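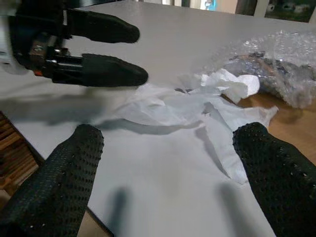

Unit 2. Reading a lease before you sign it

These notes go with the second lecture. Please read them before the seminar and bring the Gillard lease with you, the printed one, with your own marks in the margin. Roland Whitlock will lead the discussion and he likes to begin directly from the text.

A lease is a contract, but it is also a transfer of something. The tenant receives the right to keep other people out of the space, including in most situations the owner. A license gives only the permission to be there. The difference sounds small, and students often mix the two words in the first written work. Look at what the paper gives, and do not trust its title. The Bellamy agreement calls itself a license on every page, yet it gives one party a locked unit for a fixed term and a monthly rent. We will ask if the title should matter.

Term and renewal

The term is the period of the lease. In the Gillard lease it is 61 months, a strange number which comes from one free month at the beginning. Find the clause which says when the rent starts, and compare it with the clause which says when the term starts. They are on different pages and use different words for the same day.
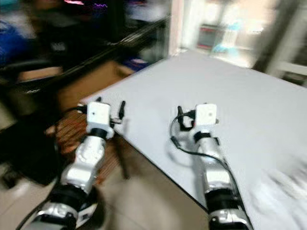
Reading time: 2 min

Renewal is usually an option of the tenant. An option has a window, and if the notice arrives one day after the window closes, the option may be lost. In the Sidthorpe lease the notice must be given 157 days before the end. Calculate this date for yourself - many people count the last day wrongly.

Repairs

Read the repair clause together with the definition of "premises". If the definition includes the roof, then a tenant who promises to repair the premises has promised to repair the roof also. In the Dastero lease the roof is excluded in the definition but comes back in Schedule B, paragraph 70. Which one should win? Write half a page, with reasons from the text only.

Words to know: assign, sublet, surrender, holdover, quiet enjoyment. The last one has little to do with noise. It means that the tenant's possession will not be disturbed by the owner or by somebody claiming through the owner.

For next time: Unit 3, security deposits. The short paper on Dastero is due in April, before the break.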